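4.2 Collecting the drawer demonstrations

I'll be upfront that our first plan for this was a bit lazy. We (mostly Teguh Lubis and me) wanted to reuse the Gestent recordings from June and just relabel them, but the hand poses drifted so badly near the table edge that we gave up and started again. For the second round each person held a pair of grippers with a marker cube on each, and we tracked both hands from a head-height view looking down. We ended up with 300 demonstrations from 15 people – a lot more than Aisyah Pelupessy had bet on! 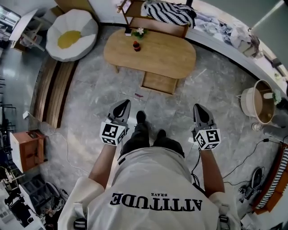
Figure 3. Two hand-held grippers with marker cubes, at a coffee table with its drawer open.

Training was the dull bit. We fed the paired gripper poses to the Olix policy with no changes to its settings, and held back roughly 70 demonstrations for checking. The thing I keep coming back to is how much the second hand matters. When we hid the left gripper's pose, the policy still found the drawer happily enough, but it got muddled about when to let go. Putting the pose back fixed most of that, though 2 of our test layouts stayed stubborn (both had the drawer close to a table leg, and I suspect the cubes were hidden for too long). We come back to those in Section 5.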